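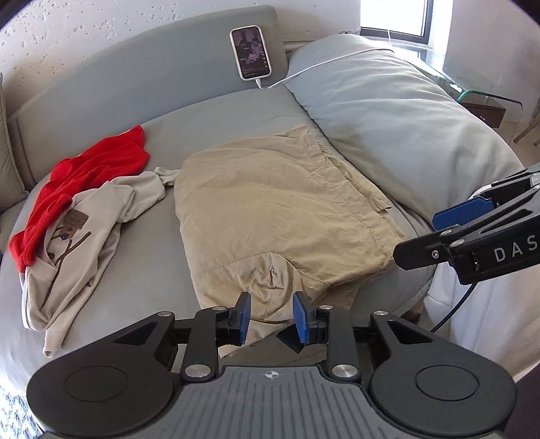
Kirkstead Laundry Set, README

Please read the section called "The drift" before you train anything. We know people skip to the download instructions, so the download instructions are at the bottom.

What this is

Kirkstead is a set of recordings of garments being folded on beds with a pair of hand-held grippers. There are 284 sessions, split into 3826 episodes. An episode starts with a garment on the bed and ends when the operator says "done" into the recorder, which is a statement of opinion and should be treated as one.

Garments are ordinary clothes from ordinary closets: pants, shirts, sweaters, the occasional towel. We did not iron anything. Episodes were recorded in bedrooms in daylight, with whatever else was on the bed left where it was.

The drift

Version 1 of this set was wrong, and it was wrong for most of June before we noticed.

Each gripper reports its own pose and the opening between its two finger pads. The opening comes from an encoder in the handle. After a firmware update, the encoder on the right gripper stopped setting its zero at startup and kept whatever zero it had when it was last switched off. If the operator put the tool down with the fingers closed, fine. If the operator put it down with the fingers open, the next session recorded a hand that believed it was closed when it was open, and believed it was somewhere past closed when it was closed.

None of our checks caught this. The checks looked for missing values, frozen values and values above the maximum. Negative openings passed with full marks. We had written a test for fingers that opened too far and none for fingers that passed through each other.

A policy trained on version 1 learned the lesson faithfully. On our test arm it approached a pair of pants, lined up nicely on the hem, closed the left gripper, and drove the right one shut hard enough to trip the current limit. Then it released, backed off and did it again. Roxana Dinu let it run 4 times before pressing the stop, on the grounds that it might be about to learn something. It pulled a pad off its finger on the last try.

The blame went, in order, to the pads, the arm, the camera sync and the training code. Bogdan Ciobanu replaced a perfectly good motor. He would like it noted here that the motor he removed is also perfectly good and is available to anyone who wants it.

The cause was found when Roxana plotted the right-hand opening for every session on one page and got a staircase.

What we changed

– Every session now begins with the operator closing both grippers fully and holding for a slow count of three. Sessions without this are marked zero_check = none.
– Negative openings now fail validation. Loudly.
– Affected episodes were corrected where a full close could be found in the video. Corrected values are in opening_fixed. The original values remain in opening_raw, as a monument.
– Where no full close could be found, the episode is marked opening_valid = false. Poses and video in those episodes are good. Do not use the opening.
– The firmware version is written into each session header. It always should have been.

Safety note

If you have a policy trained on version 1, please don't run it on an arm with people in reach. The closing command is the part that can't be trusted, and fingers that think they are still open will keep squeezing. Retrain on version 2, and set your force limit in the arm controller, where the policy has no say in it. Our limit at the time was set in the same script that loaded the policy, and a typo gave it a value of 3000. We have since stopped doing that.

Known problems that remain

Cables sometimes pass between a camera and the garment. Dark pants on dark sheets are as hard to see as you'd expect. Sleeves get trapped under other clothes, and operators vary a lot in how patient they are about it. Pose tracking can jump when a tool is tipped steeply; the tracking_quality column drops when this happens, usually a moment late.

"Folded" has no agreed meaning. We tried to write one down and abandoned it at the hoodie.

Getting the files

Version 2 is on the Welura server under /kirkstead/v2. Version 1 has been removed from there, but a copy lives on in the Grecu mirror and will come up first if you search for it. Check the header: if there is no firmware line, you have the wrong one.

Report faults to Bogdan, with the session number and the plot. He will ask for the plot.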